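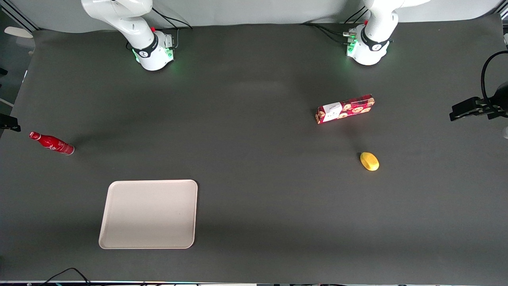 Two robot arms at the back of a test table, with a bottle, a tray, a box and a small yellow object.

How do you test a robot's hand?

A robot arm needs something on its end to hold things with. This part is called a gripper. Some grippers have two stiff fingers that close like tongs. Others have soft fingers, or a rubber cup that holds on by suction. At the Kellow workshop, engineers try out different grippers on the same pair of arms and write down how each one does.

The arms are fixed to the far edge of the table. The joints and bases are smooth and white, and green lights show on the bases. Black cables run away behind them. Cables like these carry power to the motors and messages to and from the controller, the computer that tells each joint how far to turn.

Left and right can be confusing. The arm on the left of the picture is the robot's right arm. Imagine the robot facing you across the table, and it makes sense.

Why these objects?

Each object sets the gripper a different problem.

The red Coca-Cola bottle is glass and is lying on its side. Glass is hard and smooth, so stiff fingers may slip on it. A round bottle can also roll when it is touched.

The biscuit box has flat sides. Suction cups work well on flat surfaces. The box lies at an angle, so a gripper with two fingers has to turn before it can close on the sides.

The yellow object is small, oval and a little lumpy. A suction cup needs a good seal, and air leaks in through the gaps if the surface is bumpy. Soft fingers can bend to fit the shape.

The tray has a low rim. It can be used as the place where objects are put down, and the rim stops round things from rolling off.

How is a test scored?

One try is called a trial. In a trial the arm must reach an object, grip it, lift it and put it in the tray. If it drops the object, the trial is a fail. A single trial does not say much, so each gripper gets 100 trials with each object.

Thu Âu, who runs the tests, compared two grippers on the bottle in January. The Clirkel, which has stiff fingers, failed 52 times. The Osow, which has soft fingers, failed 8 times. The Osow was slower — it needs more time to close.

To keep a test fair, only one thing is changed at a time. If the gripper is changed, the arm, the controller and the objects must stay the same. Otherwise you cannot tell which change made the difference.

Words to know

Gripper: the part of a robot that holds things.
Joint: a place where the arm can bend or turn.
Controller: the computer that moves the arm.
Trial: one try at a task.

Text by Baltasar Zúñiga

More to read
How does a motor know when to stop?
Từ, the robot that sorts buttons
What a camera sees in the dark
Why are factory robots bolted down?
975 bolts: inside a big robot arm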